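10 May 2019

So I finally tackled the cleaning stuff. All of it! The cupboard under the sink, the shelf over the washer, the bucket on the back steps that I've been walking past since last August, and the shameful bag in the trunk of my car that I packed when we moved out of the Hosville apartment and never opened again.

What set me off was a scrubber. I wanted the long one, the one I use for the tub, and I could not find it anywhere. I found three sponges stuck together. I found a bottle of vinegar with a teaspoon left in it, and another bottle of vinegar, full, behind that. I found the rubber gloves Linnea gave me as a joke when I turned 40 (they have a ruffle). No scrubber. I ended up doing the tub on my knees with a dish brush, in a very bad mood, and by the time I'd rinsed it I had decided the whole system had to go.

Calling it a system is generous.

## Everything out

I spread an old sheet on the kitchen floor and dumped everything onto it, and then I had to step over it for two days because I lost steam around the oven cleaner. Yannick stepped over it too and was very polite about it. Ludivine came by to return a cake pan, looked at the sheet, and asked if we were moving again.

My rule for tossing was pretty simple: if it smelled weird, it went, and if I couldn't remember what it was for, it went in a box for Ludivine, who loves a mystery product. I kept one all-purpose spray, the vinegar (both!), baking soda, dish soap, and the stuff for the stovetop. Rags got cut down to the soft ones. I had a whole drawer of rags I was too fond of to use, mostly old T-shirts, and I let go of the one from the Studance recital even though the print was still good.

## One bin, no dividers

I know, I know. Every organizing post has the little caddies with the little compartments. I bought one of those when we lived over in Celberg and it lasted a month. Tall things fell out of it, short things hid in it, and the handle was always under a wet sponge.

What I want now is one big plain bin where everything gets thrown in loose. Long brushes lie flat on the bottom, gloves go wherever they land, packages go in as they are. You look down and you see what you've got. Sandrine has been doing it this way for years, and her bathroom is cleaner than mine will ever be, so I'm copying her.

Mine is a gray storage tub, 18 dollars at Hoarau, and I wish I'd gone for it sooner. Sloping sides are good, by the way. Straight sides trap crumbs in the corners, and you'll be in there with a toothpick.

Pale yellow head, bright green handle, lying down along the back with a glove in there too: that is the look I'm going for, and yes, I want the green handle.
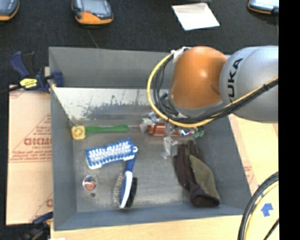
## What's left to do

- Hang a hook for the broom, which doesn't fit in anything and keeps sliding down the wall.
- Wash the ruffle gloves and decide if I'm a person who wears them.
- Get the car bag inside. I moved it from the trunk to the back seat, so that's progress.
- Replace the tub scrubber. Faustine says the longer the handle, the better for your back, and she has 2 bathrooms and a dog, so I believe her.
- Ask Sandrine what she does about drips, because my spray bottle leaks when it's lying down and the bottom of the bin is already a little sticky.

If you have a spray bottle that doesn't leak sideways, please tell me the brand in the comments. I've gone through enough of them.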